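Stinder
@benchandbay · 20 Jul 2022

I've spent the first stretch of July with the Stinder arm kit, the one in every warehouse newsletter with the word "effortless" next to it. We're a small parts shop thinking about leasing one. Long thread, mute me now if you came for the dog.

What you get for the monthly fee: one mobile base, arm, gripper, wrist camera, a tablet, and a manual of 68 pages. Page one says you won't need the manual. I'd say you need pages 9 through 41, and page 12 twice.

The pitch is small-parts work. You have shelves, the shelves have bins, the bins have bits in them, and the robot goes and gets the bits. Stinder's sales page has a lot to say about the future of labor. I have a lot to say about brackets.

They do the trials at their hall in Udska, so you bring your own parts and use their shelving. I brought two crates of our ugliest stuff. The woman at the front desk looked in the crates and said "oh, fun" in a way I'm still thinking about. 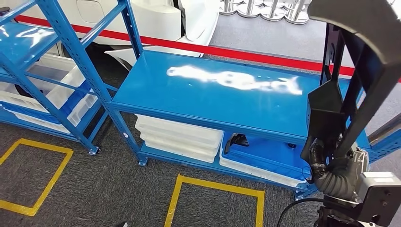 Photo: @benchandbay

Racking is rolling steel, blue, with white plastic bins. I put in our small black brackets because they're the worst thing we sell, as far as being picked up goes. Dark, angular, one tab sticking out that catches on everything. If a gripper can handle those it can handle the rest of the catalog.

Bin picking, first session: slow, but calmer than I am before lunch. It looks into the bin, thinks, moves a little, thinks some more. You could make a sandwich. I did make a sandwich. When I came back it was holding a bracket, so we'd both had a productive few minutes.

Shiny shelf tops are a problem. The steel panels in the hall are glossy and the ceiling lights sit on them in a big white smear. Twice the software asked me to confirm an object that was glare. I declined both times. There's a matte setting under Vision > Surfaces that helps, and it's off by default, for reasons I'd love to hear.

Nested bins are the other one. Stack a few identical white bins and ask for "a bin" and it'll go for the top one every time. Great. Ask it to put one BACK on the stack and it gets shy. Stinder support says stacking is "on the roadmap," a place where I also keep my garage.

The marks on the floor are yellow tape, and they matter more than the brochure lets on. You tape a square, you tell the tablet what the square means, you park things to the square. Ours drifted once when I nudged a rack with my hip and the arm politely reached for where the rack used to be.

On that subject: lock your casters. Page 12. It's in bold. I've now read it.

Compared with the Muneta kit, which we had in for a demo last year: Muneta is faster, louder, and wants its own room and its own electrician. Stinder plugs into the wall. Muneta also sent a man in a very good jacket and Stinder sent a link. I miss the jacket a little.

Software is licensed from Biswas and you can tell, the menus have that look where every icon is a slightly different gear. Once you've learned which gear is which it's fine. Teaching a new pick took me 30 minutes the first time, and by the end of the week I'd stopped timing it, the nicest thing I can say about a menu.

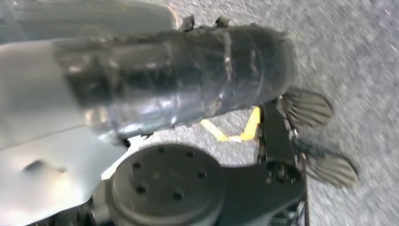 Build quality gets a mixed grade from me. The castings and covers are lovely, all smooth silver curves, you'd be happy to have them on a kitchen counter. Then you follow the hardware along and reach a big cylinder wrapped in black tape, layer over wrinkled layer, with little tabs sticking up along the top. I asked support if the tape comes standard. They said my question had been escalated. I've done the same thing to a vacuum cleaner and it ran for years, so I'm not throwing stones.

The finger pads I have no jokes about. They have proper ridges across them and the ridges do real work. Our brackets are slick with whatever the supplier coats them in, and once the fingers closed on one it stayed closed on. I tugged. The robot won. I'd buy the pads on their own.

Pads are a wear item, by the way. They come in sets and the first spare set is included. After that they're extra, and the price is on a page you can only find by searching for the price.

Where it struggles: anything flat on the bottom of a bin. Washers, forget it. It'll pat at them like a cat at a closed door. Stinder sells a suction add-on for this and mentions it quite often.

Cables: there's a lot of hose and cable for something sold as "self-contained." I stepped on one. Nothing happened, apart from a noise that I made. Route them away from where you stand. Also decide ahead of time where you stand, because you'll stand in the wrong place.

The emergency stop is big, red and very good. I've pressed it on purpose four times and by leaning once. Restart after a stop is slow though, you go back through the whole homing routine, and the tablet plays a little tune. It's the same tune every time. I now hear it in the shower.

Somebody will ask so: $138 a month for the service plan, on top of the lease. That gets you phone support on weekdays and updates whenever Biswas feels like it. Lease cost depends on how long you sign for and how well you stare at the salesperson over video. I didn't get a number I'd be allowed to post.

Contract is five years if you want the good rate. I have not been sure about anything for five years. There's a shorter one with a worse rate and a return fee, and you pack it up yourself, in the original crate, which they ask you to keep. Where, Stinder. Where do I keep the crate.

Phone support, since a couple of you DMed: decent. Short hold, real person, knew the product. She walked me through the rack drift thing without once asking if I'd bumped it. We both knew.

Who I think it suits: shops with a lot of the same medium-awkward part, decent lighting, and one person on staff who likes menus. If your inventory is washers and hope, wait for the next version or pay up for the suction head.

Who it doesn't suit: anybody who needs it quick. A person with a bad knee beats it to the bin and back. The person does want weekends, and will tell you about the knee, and those are in the spreadsheet too.

Are we getting one? We've asked for the short contract and a second trial with our own shelving, which is gray and dull and has never reflected anything in its life. I want to see how it does without the glare. Also I want that matte setting on from the start.

Replies are open. If you've run one of these for longer than a month, please tell me how often you're buying pads, and whether there's a way to turn off the tune. Dog is fine, he's asleep on the manual.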